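The gripper project, part whatever we're up to now

1/21/22

I did say I'd write this up before Christmas, and then it was Christmas, and then the printer had one of its sulks, so I'm afraid you are getting it now instead. Put the kettle on, because I've never managed to keep one of these short.

For anyone who has wandered in from the bread posts (hello!), I've been building a hand-held gripper at home. It has two fingers that open and close when you squeeze the handle, and the idea is that you hold it and do ordinary kitchen jobs with it, over and over, and the recordings go towards teaching a small arm to do the same jobs by itself. The arm is still in bits on the shelf and will stay there until March at the earliest. I've made my peace with that.

The fingers have been the real saga. The first pair came from a set of plans I found on the Hemlow forum, and they were lovely to look at and hopeless to use, far too bendy. Anything with a bit of weight to it just swivelled away. The second pair I drew myself, with a lot of crossing out, and those cracked along the layers at the screw holes. So now we're on version 3, which is chunkier, printed lying down, and held on with proper screws from the Tavik assortment box my sister gave me for my birthday. What a difference! They don't flex at all when I squeeze, and I've stopped wincing every time I close them on glass.

I started with spice jars as they are what I reach for most, and I liked the thought of the arm handing me the paprika one day. They're also a good deal harder than I'd bargained for. Glass is slippery, the lids are all different, and a jar that's nearly empty behaves nothing like a full one.
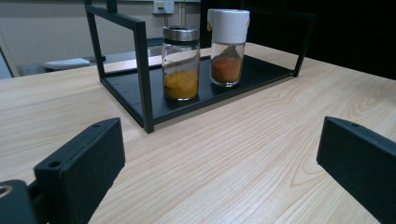 How long does it take to print a pair of fingers? Mine take 8 hours at the slow setting, so I start them after supper and leave them until morning.

The handle is the next thing to sort out. It's comfortable enough for a few minutes, but by the end of an evening my thumb is complaining, and I've taken to wrapping it in the cloth tape I normally keep for the bicycle. I think the trigger wants to sit further forward. I've carved a rough shape out of a block of foam to try the idea – very satisfying, and crumbs absolutely everywhere – and it already feels kinder on the hand.

I've also ordered some thin rubber sheet from Ekanayake, the little hardware place over in Ekville, to glue on to the insides of the fingers. They only had the thicker sort when I rang, so it will be next week now. I'm in two minds about glue. Contact adhesive is what everybody recommends, but I've never once used it without sticking something to my sleeve.

If you've built anything like this and have opinions on rubber, or on triggers, please do leave them in the comments. The STL files for the fingers will go up as soon as I've renamed them something sensible.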